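Garment state estimation

Garment state estimation is the part of a cloth-handling robot's software that tries to work out what shape a piece of clothing is in right now: where the sleeves are, which layer is on top, where the neck went. I've written most of this wiki's pages on soft-object perception, and this is the one I get the most mail about, so I've tried to keep it in everyday words.

A rigid thing, like a mug, needs six numbers to say where it is and which way it's turned. A sweater needs... well, pick how many points you want to track and multiply by three. 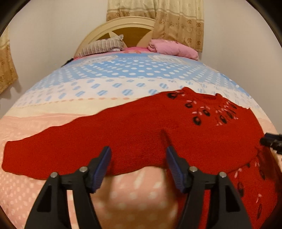
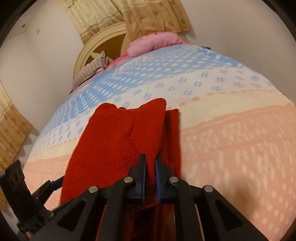

Red knit on a banded bedspread, first spread at an angle with a sleeve out to the left, then with a pinch of the fabric between the fingertips.

By Ylva Amundsen
Perception and Planning section | Last revised Oct 16, 2026 | Reviewed by Jamshid Nazari

What the software is asked to do

Most people come to this topic thinking it's about recognizing clothes. Recognizing is the easy bit! A fairly small network will tell you "sweater" all day long. What the planner downstream wants is a place to put the fingers, a direction to move, and some idea of what the rest of the cloth will do when it gets there.

So the usual output is a set of keypoints (cuffs, shoulders, neckline, hem corners), each with a confidence value, plus a rough guess at the layering. Some systems go further and fit a whole mesh. I like meshes, I've spent far too much of my life on them, but for folding you can get a long way with keypoints and a good sense of which ones to distrust.

Keypoints and how they fail

A spread garment is kind to a keypoint detector. In the first picture above, a sleeve with a straight-edged cuff stretches off to the left and the neckline is up at the right, so there's plenty for a model to hang on to. The print helps too, since dark ovals with little pink strokes give a tracker texture that a plain knit wouldn't.

The print is also a trap. The same motifs turn up again on the lower section of red, past the curved edge of the upper layer, and a matcher that only looks at local patches will happily decide that one oval is another oval. This is called aliasing, and it's the most common bug report I read. The usual fix is to match groups of motifs along with their spacing, and to throw out any match that would need the cloth to stretch more than knit can. Jamshid Nazari's version of this check, written for the Golestani toolkit, is the one I'd point a beginner to. It's short and you can read it over a cup of coffee.

Then there's the tool itself. Fingers in front of the cloth hide exactly the spot you care about. Most pipelines mask the gripper out using its known geometry, and let the estimator carry the hidden region forward from earlier frames. If the mask is a bit too small, the edges of the fingers get read as garment edges – I've had a hem "found" along a linkage bar more than once.

Layers

Layering is where I'd say the field is still weak. From a single view, a line across red fabric might be a fold, a hem, a crease, or just a shadow, and color is no help when both sides of the line are the same red. In the second picture the material is bunched up near the middle with a soft crease down it, and a straighter vertical edge runs down toward the right finger. I can tell you those are there. Which part of the sweater they belong to is a different question, and a model working from that one frame should give you a wide spread of answers.

That wide spread is worth keeping. Older systems (my own Prillgate code was one, sorry) took the single best guess and passed it along, and the planner had no clue how shaky it was. Newer ones keep several candidate states alive and let the next few frames weed them out. Prillgate now carries up to 20 candidates per garment. We tried 100 and the extra ones were nearly always copies of each other with tiny differences in the cuffs.

Choosing a pinch

Once there's a state, or a bag of possible states, the planner scores places to pinch. A typical score mixes:

Whether the fingers can reach the spot without plowing through other cloth
How many layers are likely to be there
How much useful information a tug would give
How bad it is if the guess was wrong

That third one surprises people. Sometimes the best pinch isn't a step of the fold at all, it's a question. Lift a bit of fabric, watch what follows it, and half of your candidates drop out. In the literature it goes by interactive perception. I call it poking, and so does everybody in our building.

Finger opening is generally treated as its own channel in the data. Open fingers with a wide gap and closed fingers with red between them make very different frames, and a learned policy needs to know which one it's in. You can read the opening from the image if the joints are in view, and it's a nice cross-check on an encoder.

Curved views

Very wide lenses show a lot of the bed and bend every straight line on it. Two camps here. One undistorts each frame first, which makes the geometry tidy and smears the corners. The other trains straight on the bent frames and teaches the network the lens model. I was in the first camp until February, when I reran the Sasby test set both ways and the bent frames did slightly better on cuffs near the border. The set has 1693 frames, so please don't take it as the final word.

A bedspread with wide bands is handy for this, by the way. The bands give you long edges to check the lens fit against, as long as you remember that the surface under them may be sagging or domed.

Tooling

Labeling is the slow part. The Daline annotator lets you drag a template garment over the frame and mark points as seen, hidden or unsure. Please use "unsure"! In one batch of 125 frames I went back through, most of the bad keypoints came from someone guessing at a buried cuff and marking it as seen. The Golestani toolkit reads Daline files directly, but it drops the layer tags on import unless you turn on the keep_layers option.

See also

Cloth simulation for planning
Interactive perception
Hand-eye calibration
Mesh fitting for knitwear (stub, I'm working on it)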